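Flanitz Garment Care
About us

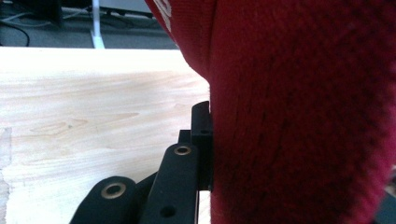 Red fabric with a soft, fuzzy surface and white marking near the top.

Flanitz is a garment sorting, folding and storage business in Flirkville. We handle knitwear, fleece and other soft clothing for households, school uniform stores and two theater wardrobes. The company was founded by Omid Mohammadi, who still runs the sorting floor. Fatemeh Ansari is responsible for intake, records and customer accounts.

What we do

Clothing arrives in bags or crates and is logged on the day of receipt. Each item is assigned a number, a fabric class and a color group. Items are then inspected, brushed where needed, folded to a standard size and placed in storage or returned to the customer. We do not wash or dry clean on site. Items that need cleaning are sent to Khosravi Laundry, two streets away, and come back to us for folding.

Fabric classes

We use 3 fabric classes: flat woven, smooth knit and raised surface. The raised surface class covers fleece, brushed knits and anything else with visible fibers standing off the face of the cloth. It takes up the most shelf space and sheds the most lint. Raised surface items are folded face inward and stacked no more than eight high. Reds and dark blues are stored apart from light colors.

Printed and lettered garments

Prints, transfers and embroidered lettering are recorded at intake, including cracks, lifted edges and missing characters. The fold line is moved to keep it off the print. A sheet of plain tissue goes over any print larger than a hand. If a print is already damaged, the customer is told before the item is shelved.

Folding

Sweaters and fleece tops are folded on a flat table with the sleeves crossed at the back. Hoods are laid down over the shoulders and included in the first fold. Zippers are closed, drawstrings are tied once, and pockets are checked by hand. Heavy knits are never hung. Finished stacks are checked against the intake sheet by a second person.

Storage

The storage room has 151 shelf bays and a capacity of up to 700 boxes. Bays are numbered from the loading door. Boxes are cotton lined and labeled on the short side with the customer number, fabric class and date in. Seasonal storage runs for six months and can be extended by phone or in writing. Cedar blocks are available on request. We do not use mothballs.

Records

Intake records are kept in Jetel, our in-house inventory system. It replaced the card file, which is still held in the office for older accounts. Customers may ask for a printed list of their stored items at any time. Lists are normally ready the next working day.

Visiting

Drop-off is at the side entrance, 424 Mill Street, Flirkville. Please tie bags closed and put your name on each one. Wet clothing is not accepted. Collections from storage need one full working day of notice. For orders of more than ten boxes, contact Fatemeh Ansari at the accounts desk to arrange a loading time.

Page updated 14 August 2023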